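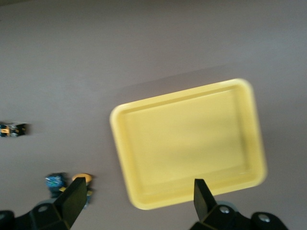 **Household Management 2, Unit 7: Trays, and what ends up on them**
Handout for the evening group, Tendville. Notes by Annick Besson. Bring it back in March, ideally without soup on it.

## 1. Where we left off

Last time Killian Aubert argued that a tray is "a plate with ambitions." I have thought about this more than I care to admit. For our purposes a tray is a flat thing with a rim, and the rim is what you pay for. Take it away and you own a board.

Parts, so that we all use the same words:

- **Floor.** The flat bit. It should stay flat when loaded. Many don't.
- **Step.** A small ledge inside the rim. Stiffens the floor, collects crumbs.
- **Wall.** Low walls for serving, higher walls for sorting.
- **Lip.** The outer edge, where your fingers go. Run a thumb around it in the store and ignore the looks.

## 2. The drop zone tray

Most homes have one whether they planned it or not. Keys, coins, a button belonging to a coat you gave away. The method we use in this course is Bodin's, simplified:

1. Pick one tray. One.
2. Put it where things already land. If the mail has gone on the dryer for nine years, the tray goes on the dryer.
3. Decide what may live in it, and write that down.
4. Empty it when the floor disappears. Do not buy a second tray.

Gilmar Evangelista kept a log for his homework and recorded 1157 items passing through his hall tray over the winter, of which 70 were rubber bands. He would like it known that he doesn't buy rubber bands.

## 3. Color

A pale tray shows dirt, which people treat as a fault. Yellow is my own preference: a dark key shows up on it at once, and so does coffee. Black trays look clean for months and aren't. Patterned trays are for hiding scissors from yourself.

Loïc Carré asked whether the tray should match the room. It may. The keys won't.

## 4. Cleaning

Molded plastic: warm water, dish soap, soft cloth. Go into the corners with an old toothbrush. Skip the scouring pad, as scratches hold grease and you will be cleaning them for the rest of the tray's life. Dry it standing on its long edge.

Foam: wipe only, no soaking.

Wood: see Unit 8, where we will all be disappointed together.

Stickers from the store come off with cooking oil and patience. The Umatton catalog recommends its own remover. Try the oil first.

## 5. Carrying

Heavy things in the middle, tall things nearest your body. Look where you're going and leave the cups alone. Fraser Aitken's demonstration is not to be repeated, and the mop is now kept by the door.

## For next time

- Empty your own drop zone tray onto a table and sort it into *stays*, *goes elsewhere* and *what is this*.
- Write half a page on the third pile.
- Read Tillier, chapter 2, "Shallow Storage." The chapter on baskets is optional and rather bitter.

Late homework goes in the tray by my desk, and yes, I know what the tray by my desk looks like.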